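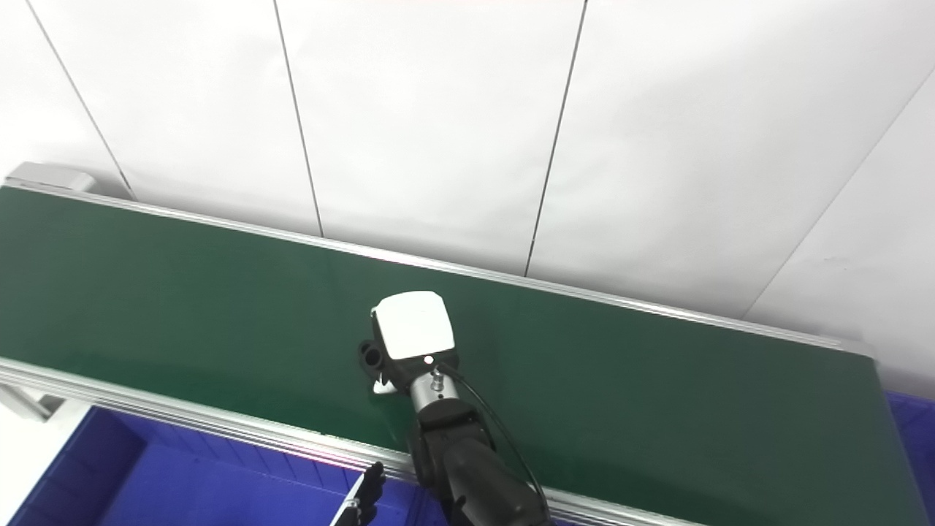
Green belt conveyor along the paneled wall.

Progress report: Moser bedroom furniture range
To: Elfriede Fankhauser, Grirnmont
From: Sudheer Menon, Flistbridge
Date: Monday, April 6, 2026

Period covered

This report covers the second stage of the grant for the Moser range, from the sign-off of the drawings to the end of the first pilot batch. The range has four pieces: a five-drawer chest, a double wardrobe, a blanket box and a low bench. The money in this stage was for tooling, timber, the finish trials and the pilot batch itself.

Work done

The pilot batch is complete. We made 60 chests of drawers, all in solid ash with oak drawer runners. Of these, 37 have been sold through our two retail partners, and 13 are set aside for the showroom and for testing. The other ten are in the warehouse, packed and ready to go.

The wardrobe is behind the chest. The carcass is settled and we have built two full-size prototypes. The doors on the first one dropped by a few millimeters after a month of use, enough for the edges to rub. Timothée Boyer has redrawn the hinge side with a wider stile and a third hinge. The second prototype has the new doors and they have stayed level so far. We want to leave it through a change of season before we commit to a production run.

The blanket box was the simplest piece and went through with few changes. The lid stay was swapped for a slower one after a tester let the lid fall on her hand. The inside is now left unfinished, as customers asked for no smell of oil around stored bedding.

The bench has not been started. It was planned for this stage, but the wardrobe doors used up the bench hours. It moves to stage three with no change to its budget.

Finish trials

Mirjam Koller ran the finish trials on ash offcuts from the same boards as the pilot batch. She tested a hard wax oil, a water-based lacquer and a soap finish. Each was left with a damp glass on it overnight, then with hand cream, then with a hot mug.

The lacquer held up best against the hot mug. The oil marked slightly but could be repaired at home with a cloth and a little more oil. The soap finish looked very good when new and badly stained after the first night, and we have dropped it.

We have chosen the oil for the chest and blanket box and the lacquer for the wardrobe, where the doors get handled every day and a repair is harder to do in place. The two do not match perfectly. Side by side, the lacquered ash is a bit paler. We are trying a small amount of white pigment in the oil to bring them closer, and samples will be sent to you when they are dry. 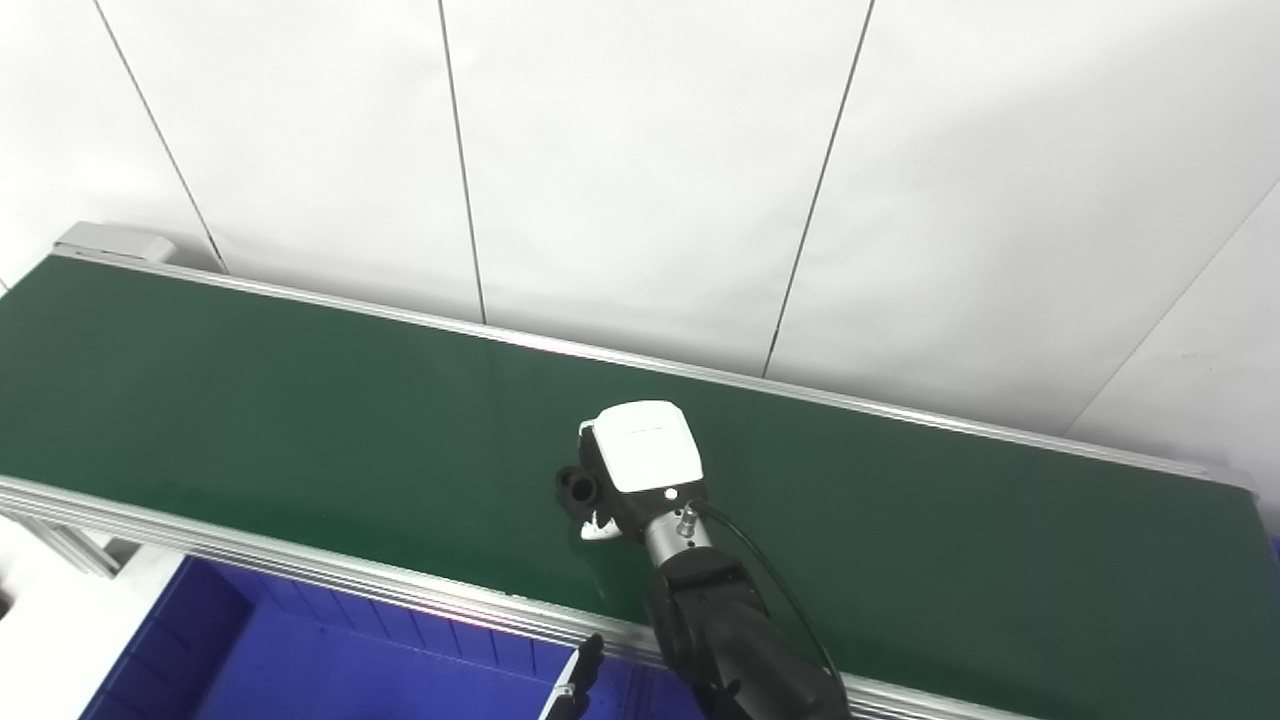
Timber was the largest single cost in the period. Risis delivered the ash in two loads. The first was good. The second had more dark heart in it than we had agreed, and we could only use it for drawer backs, bottoms and the inside parts of the blanket box. Risis accepted the complaint and gave a credit against the next order. We have asked for boards to be sorted by color before they leave the yard from now on, and they have agreed to do that for a small charge per load.

Spending

Spending is within the approved total for the stage. Tooling came in under budget, mainly because the dovetail jig we already owned could be adapted for the deeper drawers. Hardware went over, with the extra hinges and the new lid stay making up most of the difference. The net underspend is $1,366. We would like to carry this forward to the bench and ask for your approval in writing. A full breakdown with invoices is in the attached spreadsheet.

Customer feedback

Liesl Kuster wrote to everyone who bought a chest and asked for comments. Most of the replies were about the drawers. People like that they come all the way out and go back in without a fight. Several said the bottom drawer is heavy when full – one suggested a split drawer at the base, as on some older chests. We looked at this and will offer it as an option, but not as the standard version. It adds a divider, a second front and close to half a day of work.

There were two complaints about the feet, which scratched a wooden floor when the chest was moved. Felt pads now go in every box. One chest was returned with a cracked back panel. The crack ran from a screw that had been driven too near the edge, and the drilling template has been corrected.

Delivery was mentioned more often than we expected. The chest ships in one piece and is awkward on narrow stairs. The top can be made removable with four bolts from inside, and a drawing for this is in progress. It would not change the look of the piece.

Problems and risks

The main risk for the next stage is the wardrobe. If the doors move again over the summer, the launch will slip and the bench will be ready first. We do not see this as serious for the range as a whole, but the retail partners want to show the wardrobe and chest together and would need to be told early.

The second risk is the price of ash. Our current quote from Risis runs to the end of June. We would like to buy the wardrobe timber before then, even if some of it sits in the store for a while.

Next steps

Finish the color matching and agree on the pigment level.
Check the second wardrobe prototype every two weeks and record the door gaps.
Complete the drawing for the removable chest top.
Build the first bench prototype.
Place the timber order before the quote runs out.

We need two decisions from Grirnmont: approval to carry the underspend forward, and agreement to move the bench to stage three. The timber order does not depend on either one, but the bench prototype depends on both.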